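Preltix cable dress kit for a used arm: review after three months

Bought in October, written up 2020-01-15 by Malte Oltmanns

Our shared workshop has a secondhand robot arm that we use for bin picking. The cables to the wrist were the weak point from the start. They had been tied on with whatever was in the drawer, and every large rotation of the last axis pulled on the connectors. I bought the Preltix kit to sort that out. It cost 191 dollars with shipping.

What you get

The kit has 20 reusable ties, two spring hangers, a roll of cloth tape and a set of strain relief clamps in three sizes. The instructions are one folded sheet, and the drawings are too small. Wiebke Eichhorn found a larger version on the Preltix site, and we worked from that.

Fitting it

Two of us needed an evening. Most of that went into finding the right loop length. Too short and it goes tight at the end of travel, too long and it drags over the bin wall. Park the arm at both extremes before you close any of the ties. We didn't, and had to redo four of them.

The spring hangers did not fit our arm. The straps are 52 cm long and will not go around the big upper link. Kai Grube tried joining two and they slipped, so both hangers are back in the box.

In use

We have run 506 picks since the last adjustment, with small household things in a metal bin: a plastic cup, a grooming brush, a fuzzy ball, a flat white box. No connector has come loose. The ties hold well on the smooth links if you pull them hard. I would still like less cable near the wrist. The yellow one needs a wide loop beside the orange joint, and you have to allow for it when planning a reach close to the back wall.
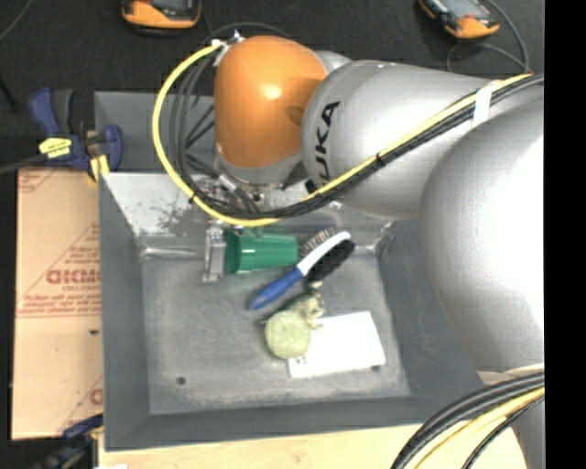
Verdict

Good ties, good clamps, poor hangers. If your arm is smaller than ours the full kit may be worth the price. For a large one, buy the ties and clamps separately. Lenz sells similar clamps for less, but I have not tried them. Four out of five for the parts we kept, two for the instructions.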